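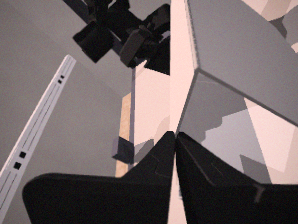

Two black fingers with tapered tips, against a pale surface.

Gorkard appoints new head of commercial contracts

02/05/2026

Gorkard, the Tustcombe law firm, has appointed Zuweira Acheampong as partner and head of its commercial contracts team. She joins from Oridgate, where she advised manufacturers and importers on supply, licensing and distribution agreements.

Ms Acheampong will lead a team of 20 lawyers and will also act for clients in disputes over late delivery and early termination. Gerardo Mangubat, managing partner, said: "Zuweira's knowledge of cross-border supply work is well known to our clients — several have worked with her before."

Nazar Hrynyshyn remains head of disputes.

Press enquiries: Jonalyn Belmonte, Gorkard, Tustcombe.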